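Drenlow fold-down desk, six months in

By the Louro desk team
Updated June

Bought the Drenlow in the pale gray, 48 inches wide, paid 255 on sale. Wanted something for the spare room that gets out of the way when family stays over. Short version - I'd buy it again, but not the legs it ships with.

Assembly took most of an evening. Instructions are fine until step nine, then two pictures are swapped. The hinge bolts need a longer hex key than the one in the bag. I used my own.

Legs. They wobble. Not a lot, but type fast and the monitor shakes. Swapped them for a Varnus set, 80 bucks, and its solid now. Bit annoying to spend that on a new desk.

Folding is easy, one hand. Latch is loud. Don't do it at 6 am with somebody asleep next door.

The top is the best part. Matte, no glare from the window, pens don't roll much. Coffee rings come off with a damp cloth if you get them the same day. Left one over a weekend and had to scrub. 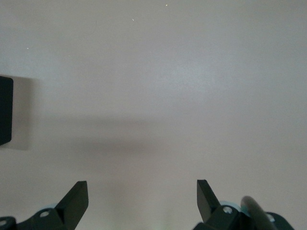

Crumbs and dust do show up on a light color, so if you eat lunch at your desk maybe look at the darker one. I wipe mine down every couple days. Also tried the Flenex before this, 146 and lighter to carry, but the edge chiped in the first month and they wouldnt take it back.

Cable tray is too small for a power strip. Skip it.

Four out of five.

Recent reviews
Flenex clamp lamp
Varnus footrest, long term
Best chairs for small rooms
Louro drawer unit

Contact us | Copyright Louro | Back to top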